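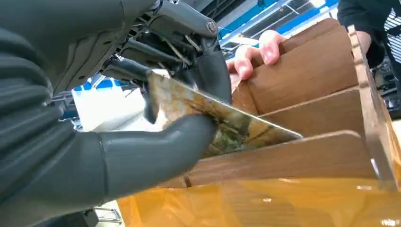
Plate into rack - insert aborts, wrist cam pose drifts
Project: Palum
Component: insertion skill / wrist perception
Status: closed (workaround merged, one follow-up open)
Opened by: Luuk De Bruijn
Priority: high

Problem
Insert skill aborts on the slotted rack job. Approach is fine, grasp is fine, then in the last bit of travel the planner throws SLOT_POSE_JUMP and the arm backs off to pre-insert. Sometimes it doesn't throw and goes for the neighbouring slot instead, which is worse. Started after we moved to the July build of the perception node. Same rack, same plates, same calibration file.

Expected: slot pose stays put once the plate is over the gap, corner goes in, plate rotates upright, release.
Got: slot pose hops by one divider, abort.

Log from one of the bad ones:

14:02:11 grasp ok, width stable
14:02:13 pre_insert reached
14:02:14 slot_est id=2 conf 0.91
14:02:14 slot_est id=2 conf 0.88
14:02:15 slot_est id=3 conf 0.64
14:02:15 SLOT_POSE_JUMP, limit exceeded
14:02:15 retreat

Note the confidence is still not terrible when it flips. So the threshold won't save us.

What I tried first
Recalibrated the hand-eye. No change, residual same as before.
Slowed approach to half. Flips later, still flips.
Rolled back planner only - no change. So not the planner.
Rolled back perception only - fixed. Right then.

Reply, Van Leeuwen cell
We see it too, but only with the printed plates. Plain ones go in all day. Could the pattern be confusing the edge finder? Ours are the brown and green ones, pretty busy print. Also the shiny top edge, depends where the lights are.

Luuk
Good shout. Turned on the debug overlay and yes, the edge finder is picking up the top border of the plate as a divider. Long bright straight-ish line near other long bright lines. Before the July build the plate was masked out before the edge step. Now it isn't. Someone moved the mask after the edges "for speed". It was me, checked the history. Sorry all.

So: plate edge counted as a divider, all the ids shift by one, tracker believes it for a few frames, jump.

Doesn't explain why some inserts work though. Think it depends on plate tilt. If the tilt is steep the line angle is too far off the dividers and gets thrown away. Shallow tilt, gets kept.

Test
Ran 50 inserts each way, printed plates, fixed light:
mask after edges: 11 aborts
mask before edges: 2 aborts

Rack was held by hand for both lots, no clamp on the bench yet, so take the numbers with that in mind. I did try to hold it the same way every time.

Reply, Plondix support
Please attach the recorder file and the param dump. Also can you confirm which gripper model file is loaded? We had a similar report where the finger mask was from the old fingers and the new ones stuck out past it.

Luuk
Attached both. Model file is the current one, fingers line up in the overlay. Lower fingertip is a few pixels proud of the mask but nothing gets picked up from it, too dark and too round.

Recorder file is one run only, the full set is too big for the tracker. Ask if you want the rest.

The 2 left over
Looked at these separately. Not the plate edge this time. In both, the tracker lost the front divider for a moment and grabbed something off the notched side panel. The notches make a nice little row of short bright edges and if you squint (the edge finder squints) it's a line. Only happens when the wrist comes in low.

Also had one odd run outside the test where it fitted a line to a reflection. The yellow sheet under the rack is glossy and you get the dividers in it upside down. Clipped the search region so it stops above the sheet. Haven't seen it since but I wasn't really hunting for it.

Fix, as merged
1. Mask goes back before the edge step. Costs a bit of cycle time, will live.
2. Once the plate corner is within insert range, freeze the slot id. Pose can still be refined, the id can't change. If refinement wants to move more than half a slot, stop and back off, don't pick a new slot.
3. Search region clipped at the bottom, set per rack in the config. Default is off so check yours.
4. SLOT_POSE_JUMP message now prints old id, new id and the line that caused it. Should have done that from the start.

To pick it up: update the perception node, delete the cached rack model, restart. If you don't delete the cache it keeps the old region and you'll be back here asking me why.

Params changed
mask_order: before_edges
freeze_id_on_insert: true
max_refine: half_slot
roi_bottom_clip: false (set true for the glossy base)

Reply, Van Leeuwen cell
Updated, forgot the cache, deleted the cache. Running since lunch. 259 inserts and no jump errors. We did get a timeout on one but that was the plate slipping in the fingers, different thing.

Luuk
Great. Slip should be its own ticket please, send me the grip force trace if you kept it. I have a feeling the force is set for the plain plates and the printed ones are slicker, but that's a guess, no data.

Reply, Plondix support
Confirmed on our side from the recorder file. We can reproduce the flip offline by swapping the mask order. Will add it as a regression case if you are ok with us keeping the file.

Luuk
Fine by me, keep it. Crop the top right if it goes anywhere public, there's a person in it.

Follow-up
Side panel notches still open, moved to its own ticket under Arnaseo as they own the rack models. Plan is to put the panel in the model so those edges get explained away instead of matched to a divider. Until then keep the wrist up on approach, the low aproach preset is disabled for this rack.

Clamp for the bench ordered. Will rerun the 50 when it's in and post teh numbers under the new ticket.

Closing this one.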